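Lining the back bedroom before papering

2020-09-01

4 min read

I finally got the back bedroom papered. The walls in there are old plaster with a lot of patching, and the last paper I hung over them showed every ridge by December. This time I put up lining paper first.

I bought the lining paper from Cundus, the decorating shop near the bypass. They had 2 weights and I took the heavier one. The top paper is a small leaf print called Plenuvgate, made by Deák. It came to 152 dollars for everything, paste included, and I have nearly a full roll left over.

The lining went up sideways, with the seams running across the wall. I had read that this keeps them from landing under the seams of the top paper, and it was easier than I expected, except over the door, where I was on the ladder with one arm holding the roll. I left it seven days to dry. The tub said two would do, but the room faces north and I was in no hurry.

The paste was Dedik ready-mixed. It is thicker than the powder kind and slides less, so you need to get the strip close to right the first time. I put it on the wall with a roller and hung the paper dry. I cut each strip a few inches long and trimmed it at the baseboard with a new blade. A dull blade tears damp paper, and I have the closet corner to prove it - that one is patched now and sits behind the dresser.

The pattern repeat is short, so there was little waste. The corners were slow. I measured each one at the top, middle and bottom, and no two numbers agreed. I split the strip at the corner, started the next wall from a fresh plumb line, and lost a little of a leaf in the overlap.

Still to do are the window wall and the strip above the radiator. I also want to repaint the baseboards, which look yellow next to the new paper.
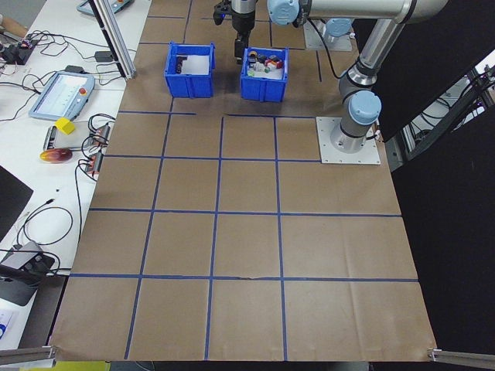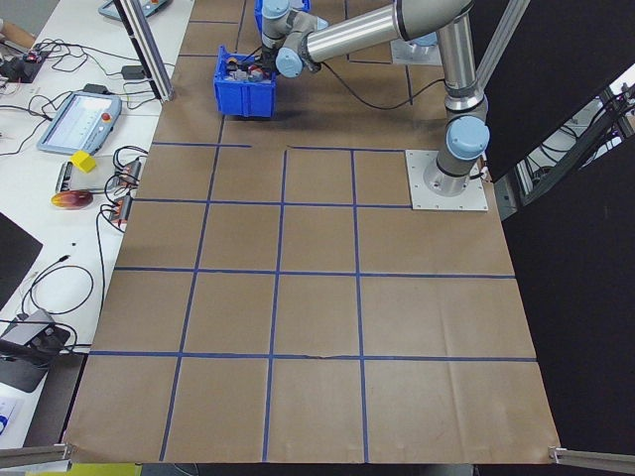 Brown kraft paper on the table, with the grid in blue tape.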